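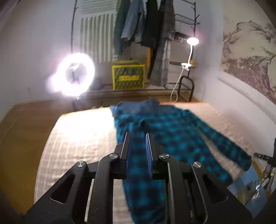 The night train to Berthorpe leaves from platform 7 and stops twice before the border. I booked a lower berth for 62 in local currency, paid in cash. Cards are not accepted on board.

Officers board at the second stop. They collect passports by compartment and return them 50 minutes later. The toilets stay locked the whole time. My stamp was faint, so I asked for another. The officer, a patient man, pressed harder.

Lech Makowska, in the berth above mine, had made the crossing in April and said the wait was longer then. He slept through this one.

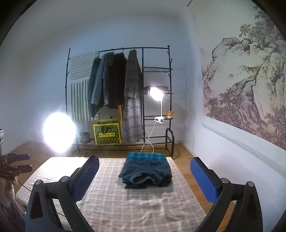 Onward to Contreras

The bus leaves from behind the station. Tickets are sold at the Tirar window, which opens when the train is in. The pass is signed at 3,106 meters. I had a headache by the second switchback and drank a liter of water.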